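Kinton Bench Program: Frequently Asked Questions
Can machines do household and shop-floor chores yet?
Maintained by Ebise Birhane. Last revised in May.

What does the program test?
Short manual chores of the kind found in a kitchen, a stockroom or a packing line: picking up a carton, setting it upright, moving it to a shelf or a stack, folding a towel, clearing a counter. Each chore is written up as a task sheet with a start state, an end state and a time limit. A run passes if the end state is reached inside the limit without human contact.

Can a robot do my housework today?
In general, no. Single steps of housework can be done by machine under fixed conditions. A full chore, from an arbitrary starting mess to a finished room, is still outside what we can pass on any task sheet.

What about shop-floor work?
The picture is better there. Parts and cartons come in known sizes, lighting is constant, and the work can be brought to the machine. The Stockdale packing site has run one carton transfer station on two arms since last year, with an operator covering eight stations.

How many runs have you logged?
1,017 on the current task sheets. Of these, 229 failed. Most failures fall into two groups: the grasp slipped during the lift, or the object was set down outside the target area. Collisions are logged separately and stop the run.

Why are small cartons used so often?
They are cheap, they come printed in many patterns, and they have flat faces that a parallel gripper can close on. They also expose weak spots quickly. An upright carton and the same carton lying on its side call for different approach angles, and a policy trained on one will often miss the other.

Why two arms?
Some chores need one hand to hold and another to act. Opening a flap, straightening a stack or passing an object across the table are hard to do with a single arm unless a fixture is added. Two arms also cover more of the tabletop. The cost is planning: both arms share the same space, and the controller has to keep them apart.

Do the arms work without supervision?
During scored runs the operator does not touch the controls. During training runs the arms may be teleoperated. The two kinds of run are kept in separate logs and are never added together.

How fast is it compared with a person?
Slower on every household sheet. At Stockdale the carton station keeps up with the line, which was slowed slightly when the station was installed. We do not publish a general speed ratio — it depends too much on the chore.

Will results from a bench carry over to a real kitchen?
Partly. Grasping skill carries over fairly well. Anything that depends on a fixed camera position or a known table height does not, and has to be retuned. The Detcombe trial apartment exists to measure that gap.

What does the work area look like for a tabletop carton task?
A green mat with a metal rail around it, an arm on either side, and small boxes to be handled. Each arm has a gripper with a camera module beneath it.

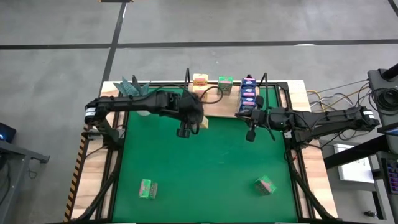
Can I submit a chore?
Yes. Send a one-page description to the Flesthorpe office with the object sizes, the weights and the end state you would accept as finished. Chores involving open flame, blades or live animals are declined.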